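Busoment Analogue Station: Frequently Asked Questions for Student Crews

These answers are for university students joining a two-week crew rotation at Busoment. Supervisors and visiting researchers should read the separate station handbook first.

Applying

Who can apply?

Any student enrolled on an undergraduate or postgraduate course may apply. You do not need to be studying engineering or a science. Past crews have included students of law, nursing and music. You must be 18 or over on the first day of your rotation.

Do I apply alone or as part of a crew?

Either. Universities may put forward a full crew of six, and individual applicants are placed in mixed crews. If you apply alone you can state a preferred role, but we may ask you to take another one.

When do applications open?

The form opens in February and closes at the end of March. We reply to everyone by May. Late forms are kept for the following year.

What does it cost?

The crew fee is £263 per person. It covers food, bedding, station insurance and the transfer from Lirkari. Travel to Lirkari is not included. Many universities have a travel fund, and we can supply a letter confirming your place if you need one for a grant application.

Life on the station

How big is the habitat?

The main building has two floors, with 42 square metres of shared space. Bedrooms are upstairs and are separate from this figure. The laboratory, kitchen and airlock are on the ground floor. The greenhouse is reached by a covered walkway.

Can I leave the habitat?

Only on a planned outing, in a suit, with at least one other crew member. Outings must be entered in the log the evening before and approved by the duty controller at Azevedo. In a real emergency the simulation stops at once and you leave by the nearest door without a suit.

What will we eat?

Mostly dried and tinned food, plus whatever the greenhouse is producing. Crews plan their own menus and take turns to cook. Tell us about allergies on the application form, as supplies are ordered well before you arrive. Vegetarian and vegan diets are fine. We cannot guarantee a nut-free kitchen.

Is there internet access?

There is a delayed message service for contact with family and tutors. Messages are sent out at 8 am and 7 pm. There is no web browsing and no live calling during the simulation. Download any papers or software you need before you travel.

How much water can I use?

Water is metered for the whole crew, and the commander reports the reading every evening. Expect a short shower every third day. Washing-up water is collected and used to flush the toilet.

Research projects

Do I need a project of my own?

Yes, although it can be small. Short surveys, soil sampling, plant trials and studies of everyday tasks all work well. Two crew members may share a project if each has a clear part in it.

Can my project involve the other crew members?

Yes, with ethics approval from your university and written consent from each person taking part. Send both to us before the rotation begins. Crew members can withdraw from a study at any point without giving a reason.

Can I bring my own equipment?

In most cases. Send us a list with weights and power ratings. Anything with a lithium battery must be declared. Table space is shared, so book it through the crew engineer and clear up when your slot ends. 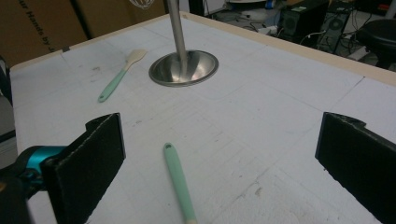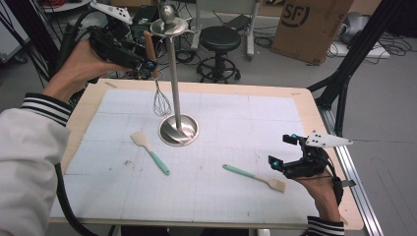 After your rotation

What do I have to hand in?

Each crew sends one joint report within a month of leaving, using the Aveo template. Individual project summaries go in as appendices and should be no longer than four pages. Your university may ask for something further, so check with your tutor.

Will I get academic credit?

That is up to your department. We can confirm your dates, role and hours, but we do not award credit ourselves.

Can I come back?

Former crew members may apply again after one year. Those who have completed a rotation can also apply to be a commander or to work a season in the control room at Azevedo.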